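3.2 Glassware and bench layout

All filtrations and transfers were done with the same small set of glassware, kept in one drawer at each of the 3 sites (Skotell, Odorer and Owino). We wanted the layout of the bench to be the only thing that changed between conditions, so flasks, funnels and tubes were bought in a single order and divided before the work began in March. Tubes with chipped lips were thrown out and replaced from the spare stock.

Round-bottomed flasks cannot stand on their own, and small ones tip easily once a funnel is seated in the neck. Earlier work in our group used wire tripods and folded towels as supports. Both caused trouble. The tripods slid when a funnel was pressed down, and towels hid the lower part of the bulb, which made it hard to judge the fill level. For the present study every flask was set in a cork ring. Cork grips the glass well, does not scratch it, and can be lifted together with the flask when the bench has to be cleared in a hurry. Its main drawback is that it soaks up spills, and stained rings had to be rinsed and left to dry overnight.

Benches were covered in black. A pale surface gave a poor outline of clear glass under the ceiling lights, and the lip of an empty tube was easy to misjudge. Against black, both the rim and the rounded end of a tube show up as bright lines. Figure 2 gives the arrangement of flask, funnel and ring, with a test tube held level above the bench.

We logged 139 setups over the study period. Each was scored on whether the flask stayed upright, whether the funnel remained seated, and whether any liquid reached the bench. Scores were entered in the Enuner log sheet at the end of each session and checked the following Wednesday.

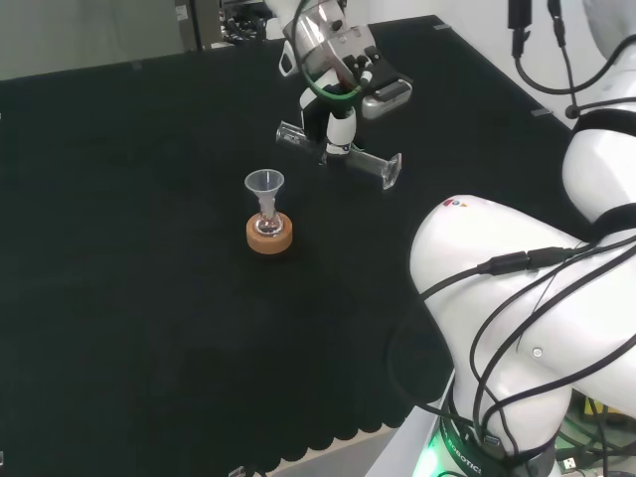

Figure 2. Test tube above the bench, with a plastic funnel seated in a small flask on a cork ring.

Funnel size mattered more than we had expected. A wide cone is easier to pour into but raises the center of mass, and a narrow stem slows the flow enough that a fast pour backs up in the cone. We settled on one funnel size for all setups and asked for slow pours throughout. Stem fit was checked by hand before each session. Where the cone sat so tightly that air could not escape from the flask, it was lifted slightly and reseated.

Cleaning followed the same order at all sites: funnel first, then tubes, then the flask. Rings were stored flat, away from the sink.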